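Galindo suspend ses essais de préhension à Hakberg après un défaut de serrage

Hakberg, avril – La société Galindo, qui conçoit des cellules de manutention automatisées pour les ateliers de la région, a décidé de suspendre les essais de son programme Ondach sur le site de Hakberg. Personne n'a été blessé, et c'est la première chose que nous tenions à dire à nos clients, à nos voisins et aux familles de nos collègues, qui ont été nombreux à prendre de nos nouvelles et que nous remercions de tout cœur.

Mercredi, peu après la reprise de l'après-midi, une pince a continué à se refermer sur une pièce ronde alors que l'ordre d'arrêt avait bien été envoyé. L'effort relevé a atteint 90 newtons, pour une limite fixée à 33 dans nos consignes internes. La pièce s'est fendue, un éclat a été projeté contre le carter de protection – qui a parfaitement tenu – et l'opératrice de service a coupé l'alimentation avec un sang-froid que toute l'équipe a salué.
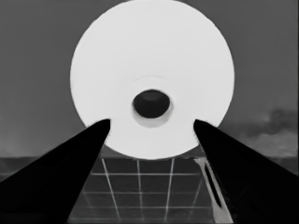 Nos ingénieurs ont repris le problème depuis le début, en simulation d'abord, avant de toucher de nouveau au matériel. Sur 600 cycles rejoués de cette manière, le retard à l'arrêt est réapparu à plusieurs reprises, toujours lorsque les deux doigts abordaient la pièce par le bas. La cause la plus probable est une mise à jour du module de commande, installée au cycle 367 de la campagne et dont la validation, nous le reconnaissons volontiers, avait été trop rapide.

La version précédente du module a été rétablie sur toutes nos cellules, y compris celles de l'atelier de Drarkden, où aucun incident n'a été constaté. Les clients équipés du même modèle de pince ont reçu un courrier leur demandant de réduire la vitesse de fermeture et de laisser les carters verrouillés pendant tout le cycle.

Les essais reprendront quand l'analyse sera terminée et que l'équipe de Hakberg se sentira prête, sans calendrier imposé. Nous savons que cette pause retarde certaines livraisons, et nous remercions sincèrement les entreprises concernées de leur patience et de la gentillesse de leurs messages.

Contact presse : service communication de Galindo, site de Hakberg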